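Muss das Bett jeden Morgen gemacht sein?

Meine Großmutter hätte diese Frage für eine Frechheit gehalten. Ein ungemachtes Bett war bei ihr so schlimm wie ungewaschene Hände, und wer um neun noch eine zerknitterte Decke vorzuweisen hatte, bekam keinen Kaffee. Ich habe das lange nachgemacht, ohne viel zu denken. Inzwischen zweifle ich.

Den Anstoß gab ein Ratgeber, den mir Orvokki Saarinen geliehen hat. Er heißt wie sein Verlag, Plosta, und verspricht auf 98 Seiten ein ruhigeres Leben durch ein glattes Laken. Das Kapitel über die Zudecke ist länger als das über den Schlaf. Dreimal wird behauptet, wer morgens sein Bett mache, habe schon die erste Aufgabe des Tages erledigt. Mag sein. Wer sich die Schuhe bindet, auch, und darüber schreibt kein Mensch ein Buch.
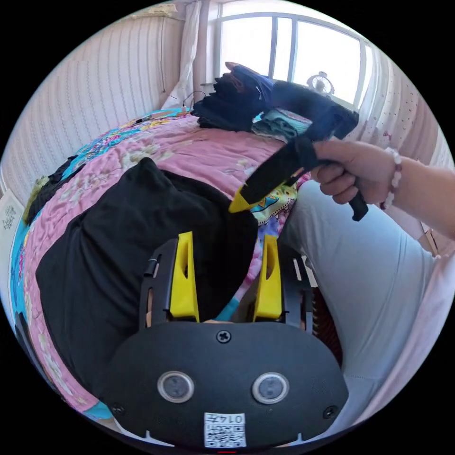
Mich stört an solchen Sätzen der moralische Unterton. Eine Decke liegt gerade oder schief, über den Charakter des Schläfers sagt das herzlich wenig. Ich kenne Leute mit Hotelbetten, die keine Rechnung pünktlich bezahlen. Tiburcio Ledesma, der gewissenhafteste Mensch in meinem Bekanntenkreis, schläft seit Jahren in einem Knäuel.

Dazu kommt das Praktische. Nach dem Aufstehen soll Bettzeug erst einmal auslüften, das haben uns dieselben Großmütter beigebracht, die es um neun straff gezogen sehen wollten. Beides zusammen ging nur, wenn man um sechs aufstand. Der Ratgeber löst den Widerspruch, indem er ihn nicht erwähnt.

Fragwürdig finde ich auch das Schlafzimmer, das in solchen Büchern vorausgesetzt wird: weiße Wände, graues Leinen, kein Muster weit und breit. Wer gestreifte Tapete in Blassrosa hat und ein weißes Kopfteil mit Blumenmotiv, soll sich offenbar zuerst neu einrichten. Dabei verzeiht gerade so ein Zimmer viel. Auf einer geblümten Steppdecke fällt eine Falte kaum auf, auf grauem Leinen sieht man jede.

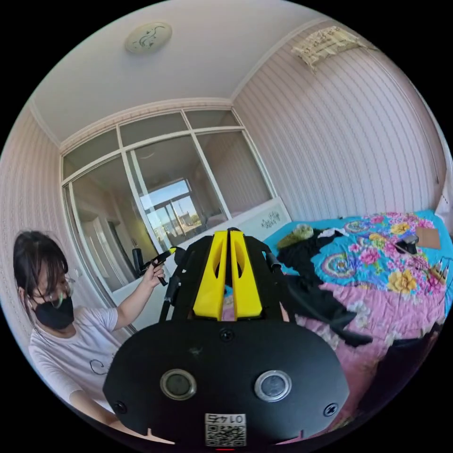

Xóchitl Bermúdez

Nun höre ich schon den Einwand, dass auf einem gemachten Bett wenigstens Platz sei. Platz wofür? Bei uns für alles, was noch in den Schrank soll. Kaum ist die Decke glatt, landen darauf Wäsche, Jacken, die Wolldecke vom Sofa. Das ordentliche Bett ist der bequemste Tisch der Wohnung, und abends um elf räumt man ihn ab und trägt den Stapel auf einen Stuhl. Am nächsten Morgen wandert er zurück. Ich habe Stapel gekannt, die auf diese Weise den halben Januar überstanden haben.

Crisóforo Aguirre hält dagegen, das liege am Stapel und gar nicht am Bett. Man müsse eben gleich falten und gleich wegräumen. Er hat recht, und er wohnt allein. Mit zwei Kindern und einem Schrank, dessen Tür klemmt, sieht »gleich« anders aus.

Was ich gelten lasse: Zusammengelegtes ist besser als Hingeworfenes, auch wenn es noch eine Weile liegen bleibt. Eine gefaltete Strickdecke, helle Wäsche darunter, eine Jacke obenauf, damit kann man leben. Das Fenster auf, das Kissen ans Kopfende, fertig. Mehr verlange ich von einem Schlafzimmer am Vormittag nicht mehr, und den Plosta-Band bekommt Orvokki ungelesen ab Seite 5 des Schlusskapitels zurück. 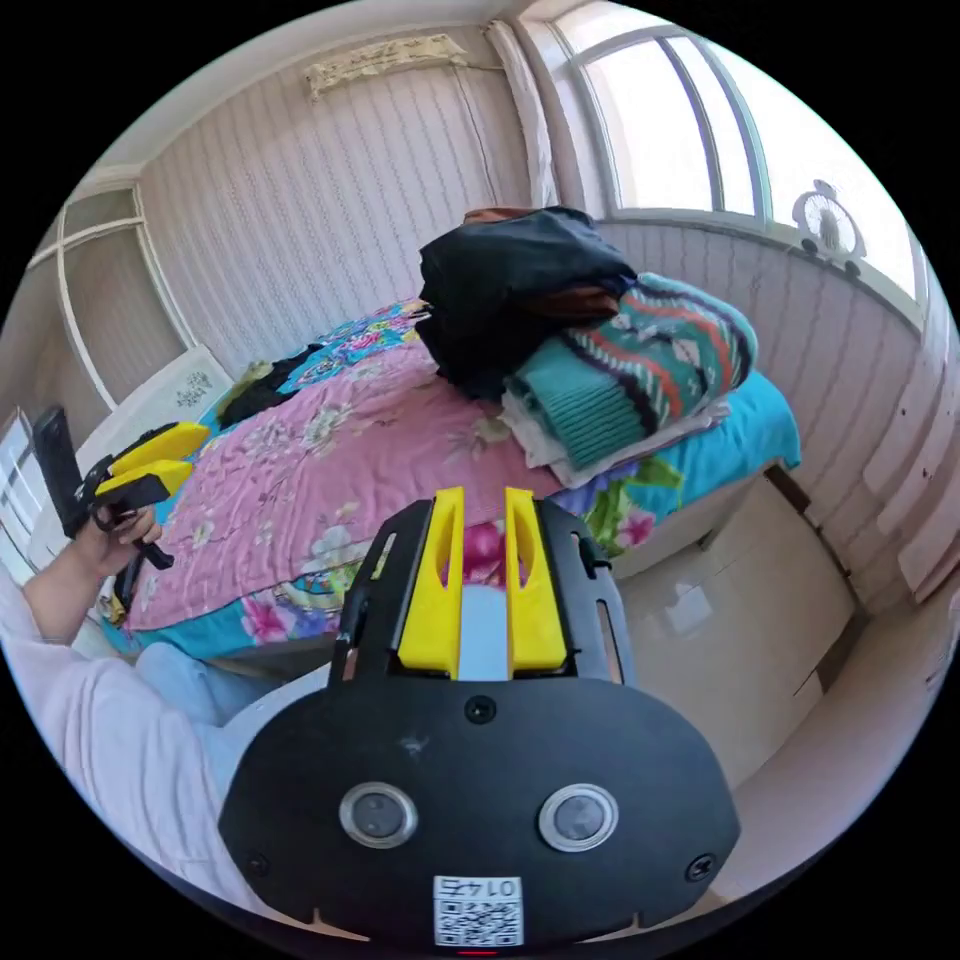
Leserstimmen

Fergal Nic Aodha: Bei uns macht das Bett, wer zuletzt aufsteht. Seither stehen alle früher auf.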